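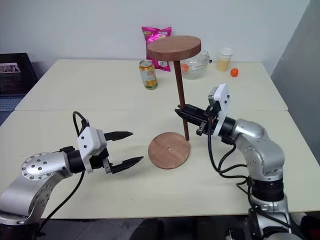
Brerkora Place Names

Brerkora is a word list of 2,437 place names from old parish registers, with spelling variants and the modern form where one is known. It was compiled by Kári Hafþórsson and is maintained by Grethe Holst.

Contents

names.tsv: one row per name, UTF-8, tab-separated
variants.tsv: spellings as found, keyed to name_id
sources.tsv: the 13 registers, with shelf marks and page ranges
CHANGES: edits by release

Fields in names.tsv

name_id: integer, stable between releases
headword: modern spelling, or the most frequent old one
parish: Iler, Bae or Lulham
kind: farm, field, stream, road, other
first_seen: year of earliest entry, blank if the page is undated
certainty: 1 (secure) to 3 (guess)

Transcription

Long s is written as s. Abbreviations are expanded without marking. Superscript letters are lowered to the line. Illegible letters are given as a question mark, one per letter. Capitals follow the register.

Known problems

The Bae registers are missing 11 leaves, and stream names from that parish are thin as a result. Two farms in Lulham share a headword; use name_id to tell them apart. Some field names in Iler were entered as farms before the May release and have not all been moved. Sorting by headword puts accented letters last in most spreadsheet programs.

License

Free to reuse with credit to the compiler. Send corrections to Grethe Holst with the name_id and the register page.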